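Arville Tenants' League Questions Orkilgate Recycling Claims

ARVILLE, August - The Arville Tenants' League today asked the city to hold off on renewing its contract with hauler Orkilgate until the company shows where household recycling goes after pickup.

Orkilgate's latest mailer says its Maurya program has cut landfill waste by 30 percent. The League has read the mailer several times and still can't find what the cut was measured against, who did the weighing, or whether a load turned away at the sorting plant counts as recycled.

"Thirty percent of what?" said Jaxon MacPherson, who speaks for the League. "I'd love to believe it. I also pay the bill, and the bill went up." 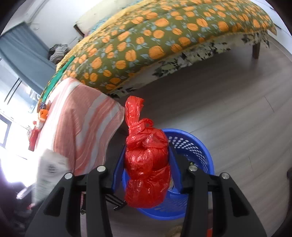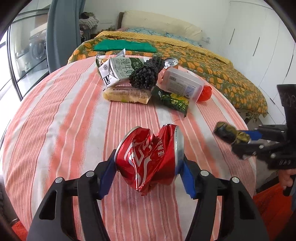 A knotted red plastic bag and a crushed drink can.

The League wrote to the company 17 times asking for weight slips from the Lakitz transfer yard. It got 4 replies. Three thanked residents for their interest, and the other was a copy of the mailer.

Renters are also being told to rinse, flatten and sort at home, with a fee for getting it wrong. The League has no quarrel with sorting. It does question charging people for mistakes under rules that have changed twice since spring, and that don't match the stickers on the bins.

The League wants monthly tonnage posted on the city website, an outside check of the Maurya figures, and no new fees until both are done. Orkilgate has said it "welcomes dialogue." The League would prefer the slips.

Contact: Jaxon MacPherson, Arville Tenants' League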